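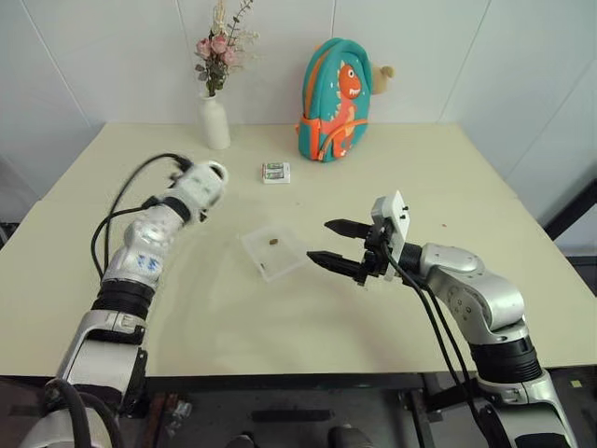
Os robôs já sabem arrumar a casa?

Arrumar uma mesa parece fácil. Pegas no copo, guardas a mochila, deitas fora as migalhas e está feito. Para um robô, cada uma destas coisas é um trabalho diferente, e alguns são bem difíceis.

O que é fácil e o que é difícil

Há máquinas que ajudam em casa há muito tempo. A máquina de lavar roupa lava e centrifuga sozinha. O aspirador redondo anda pelo chão e volta para a base quando a bateria está fraca. São boas máquinas, mas cada uma faz só uma tarefa. A máquina de lavar não apanha as meias do chão e o aspirador não sobe para cima da mesa.

Um robô com braços pode, em princípio, fazer muitas tarefas diferentes. O problema é que as coisas de uma casa não são todas iguais. Uma caixa é dura e tem cantos. Uma mochila de tecido dobra-se quando lhe pegamos. Um tabuleiro de plástico transparente quase não se vê em cima de uma mesa clara, e uma câmara pode ter dificuldade em perceber onde ele acaba. Uma coisa do tamanho de um feijão escapa facilmente entre dois dedos rígidos.

Tu também usas o tato. Se um copo começa a escorregar, apertas um pouco mais sem pensar nisso. Muitos robôs não sentem nada nos dedos e têm de se orientar pelo que a câmara vê.

Dois braços em vez de um

Experimenta abrir um frasco só com uma mão. É complicado, não é? Com duas, uma segura e a outra roda a tampa. Por isso, alguns robôs também têm dois braços.

Mas dois braços têm de se entender. Se um puxa antes de o outro largar, a peça cai ou fica presa. E, se os dois querem chegar ao mesmo sítio, podem chocar. O programa que comanda o robô tem de saber sempre onde está cada braço.

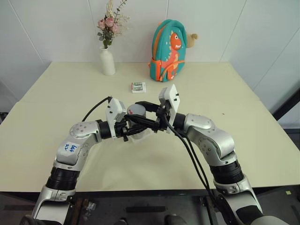
Quando as pinças trabalham assim tão perto uma da outra, há mais uma dificuldade: os dedos tapam o objeto. A câmara que está na cabeça do robô vê apenas um bocado dele e o resto tem de ser calculado.

Como é que um robô aprende?

Uma maneira é mostrar-lhe. Uma pessoa comanda os braços e faz a tarefa, e o computador guarda os movimentos e as imagens. Depois repete-se, mudando as coisas de lugar. Para uma única tarefa podem ser precisas até 345 repetições. Um bebé também deixa cair muitas colheres antes de comer sozinho.

E nas lojas?

Nas lojas e nos armazéns há robôs que levam caixas de um lado para o outro. Funciona bem porque as caixas são parecidas e os caminhos estão marcados. Encher uma prateleira com pacotes, frascos e sacos moles continua a ser, quase sempre, trabalho de pessoas.

Então, já sabem ou não?

Sabem fazer algumas partes. Um robô pode pegar num copo e pousá-lo noutro sítio, muitas vezes devagar e com alguém por perto. Arrumar um quarto inteiro que nunca viu, com roupa, livros e brinquedos misturados, ainda é demasiado difícil para a maioria.

Palavras para aprender

Pinça: a «mão» de muitos robôs, com dedos que abrem e fecham.
Tato: o sentido que nos diz se uma coisa é dura, mole, lisa ou áspera.
Programa: as instruções que o computador segue.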